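**Boletín interno de Emham, jueves, 29 de agosto de 2019**

## Presupuesto de la célula de dos brazos

Desde abril estamos preparando la compra para la línea de clasificación de Plillton. Con esta nota quiero informar a los compañeros en qué punto estamos y cuáles partidas quedan por decidir.

La configuración que proponemos es la de dos brazos en una sola mesa. La alternativa era un brazo con cinta, más barata al principio, pero pide obra en el suelo y la nave de Plillton es alquilada. Carroll nos ofrece las pinzas paralelas a 2756 euros cada una y necesitamos cuatro: dos montadas y dos de reserva. Las cajas de plástico, en cambio, casi no pesan en la cuenta. Para todo el conjunto reservamos 200 euros. 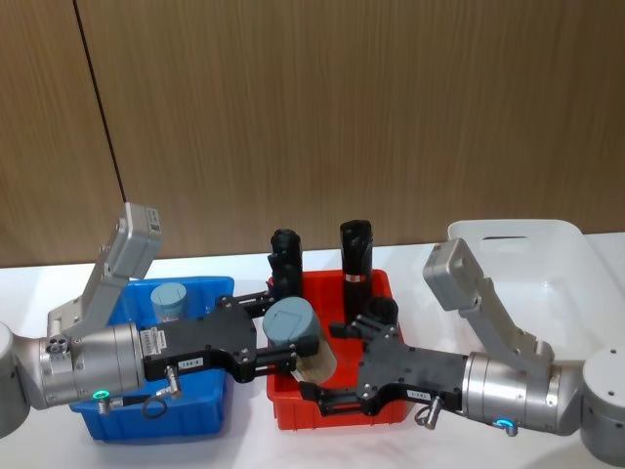
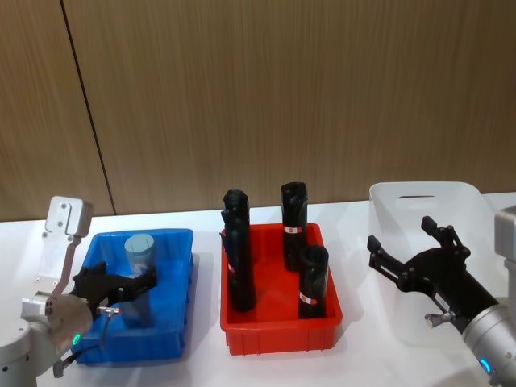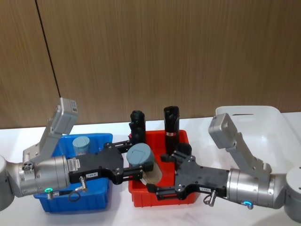
*Dos brazos con pinzas negras y las cajas azul, roja y blanca sobre la mesa.*

La partida que más discusión provoca es la de los dedos. Carroll recomienda cambiarlos con regularidad y vende el juego a 637 euros. Drerkell hace un juego compatible, más económico, pero el plazo de entrega es de hasta 53 días y yo no quisiera depender de este plazo en plena campaña. Mi propuesta es comprar el primer año a Carroll y pedir a Drerkell un solo juego para probarlo con calma.

Faltan también tres cosas que en el primer borrador no estaban:

- cables y conectores de repuesto para las dos muñecas;
- la formación de los turnos de mañana y tarde;
- el transporte hasta Plillton, que Carroll no incluye en su oferta.

La formación la hemos calculado para dos jornadas. Si algún jefe de turno considera que es poco, le pido que me lo diga antes de firmar, porque después la tarifa por jornada suelta es más alta.

Sobre el mantenimiento hay dos modalidades, anual o por visita. Todavía espero la respuesta por escrito de Carroll sobre si la modalidad anual cubre las pinzas o solamente los brazos. En cuanto la reciba, enviaré la hoja de costes actualizada a los responsables de área.

Nektarios Alexiou
Compras técnicas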